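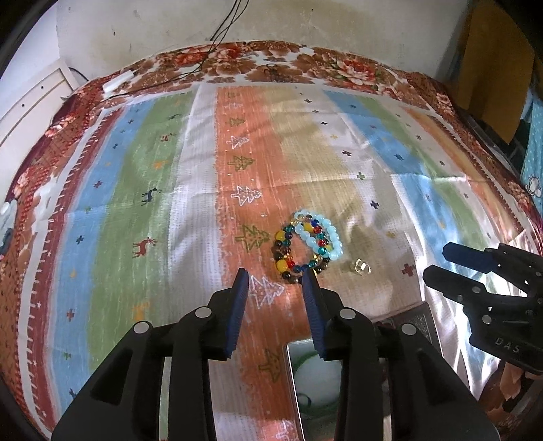

*Beaded bracelets on the striped blanket*

# Registration of small congregations: Skesen rule change, June 2024

**marrow_lane**

The district of Skesen has altered its registration rule for religious bodies. The minimum membership goes from 210 adult signatories to 600. Existing registrations stay valid until renewal. The Purnine house churches renew next year and have nowhere near 600 members between them.

Has anyone read the full text? I have only the notice, which doesn't define "member".

**kmagesa**

I have the full text. Clause 5 defines a member as an adult resident who signs in person at the district office. Signatures collected at services are no longer accepted. For Purnine that means a day's travel each way, so the signing requirement may matter more than the threshold.

There is also a joint route. Several congregations may register as one body if they share a constitution and a single bank account.

Kiprono Magesa

**tollgate**

The joint route is workable. The Wanyama fellowship did it under the old rule with 31 congregations and has had no trouble since. I'd be careful about calling this persecution when a legal option exists and has been used.

**marrow_lane**

I didn't use the word. Wanyama is one denomination with one statement of faith. Purnine has Baptists, two Pentecostal groups and a Mennonite meeting. A shared constitution would require them to agree on baptism, which they don't.

**tollgate**

Fair point on doctrine. A constitution for registration purposes can be purely administrative, though. Name, officers, property, dissolution. It needn't mention baptism.

**kmagesa**

It need not under the old rule. The new schedule asks for "a statement of common belief and practice". I read that as doctrinal. Others may read it differently and there is no guidance yet.
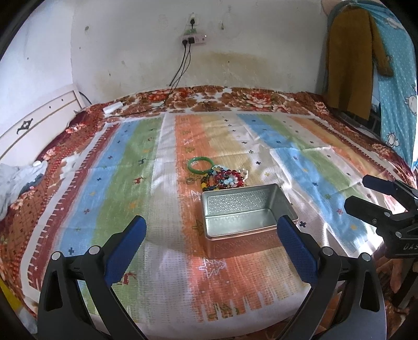

## Page 2: appeals and the renewal date

**D_Eichhorn**

Detlef Eichhorn here. I worked on the Skernedel appeal, so a few corrections.

1. An appeal must be lodged by a registered body. If registration lapses first, there is no standing.
2. The appeal suspends the new threshold for the appellant only. Neighbouring congregations get no benefit from it.
3. Written reasons must be requested separately. The office does not send them unprompted.

Skernedel lost on point 3. They appealed against the notice and never asked for the reasons.

**tollgate**

Was that decision published? I can't find it.

**D_Eichhorn**

Not published. The parties have copies. I can ask whether they will release theirs with the names removed.

**marrow_lane**

Please do. In the meantime I'll tell Purnine to request written reasons now and leave the joint route open. I still think the in-person signing is the weakest part of the rule.

**tollgate**

I'd put the statement of belief first, but we can disagree on that. Send both.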